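February, past four in the afternoon

I meant to write this up last night and fell asleep over my tea instead, so here goes. We are up to 187 demonstrations for the Sterura set now, all of them done by hand with the grippers, and I'm fonder of the slow ones than I probably should be. Mok wants 1000 before we train again – we'll see! 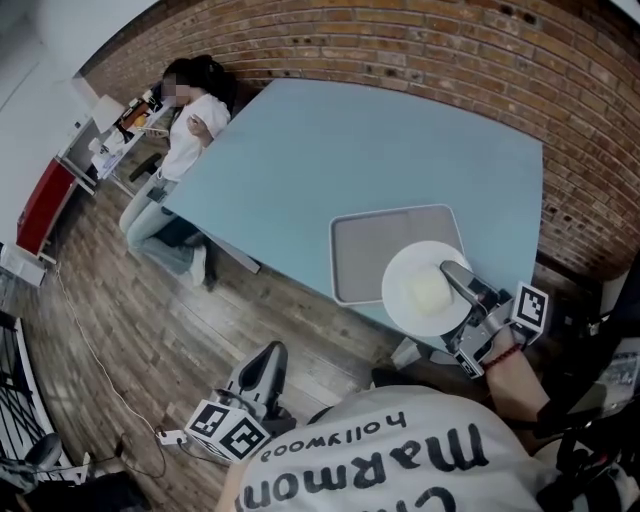 Bun task, gripper coming in over the plate.

The last policy managed 4 good grasps out of 18 on soft food, and I kept turning that over on the walk home. My hunch is that we all close the fingers too fast when we're tired, and the model has very faithfully learned our bad manners. So I'm going to sort the Follar recordings by closing speed and train on the gentle half first. Must remember to charge the spare batteries tonight.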